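The case for the socket

In April my town voted on whether to keep its repair grant. The grant paid up to $200 toward fixing a household appliance or computer, and it was used 1,431 times before the money ran out. The vote went against it. I think that was a mistake, but I also think the grant was aimed at the wrong end of the problem.

Most of the things people bring in for repair were never built to be opened. The shop on Werton Street turned away my own laptop, a Talebi I had owned for two years. The memory was soldered to the board and part of it had failed. The repairer quoted me for a whole new board, and the quote came to more than I would have paid for another laptop. A grant of $200 would not have changed my mind.

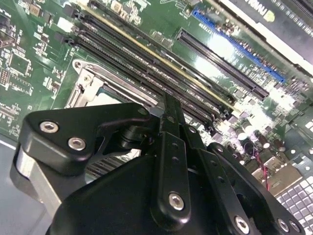

Soldered memory saves a little height and a little money at the factory, and the buyer pays for it later. The older way costs almost nothing by comparison. On a board with slots like these, long and black with a small clip at the end, a bad stick of memory can come out and a new one can go in. It takes a few minutes and the part can be bought by anyone. The rest of the machine carries on.

Makers say customers want thin machines, and some do. I have carried a thin laptop and liked it. But a customer in a store is not told that the thin one can't be upgraded. Orgate prints the weight of its laptops on the front of the box and says nothing anywhere on it about whether the memory can be replaced. If that line were printed next to the weight, in the same size type, I would be happy to let people choose.

The same goes for washing machines with sealed drums and cordless drills with glued battery packs. My parents' Banlow washer ran for most of my childhood on replacement bearings and belts. The current model has a drum that comes as one welded piece.

I would start with the label. After that, I would require that the parts most likely to wear out or fail be held in with screws or clips, and that they be sold to the public for as long as the product is sold and for some years after. The town can't do this alone. The state can, and a bill to do it has already stalled there 2 times. It should be brought back.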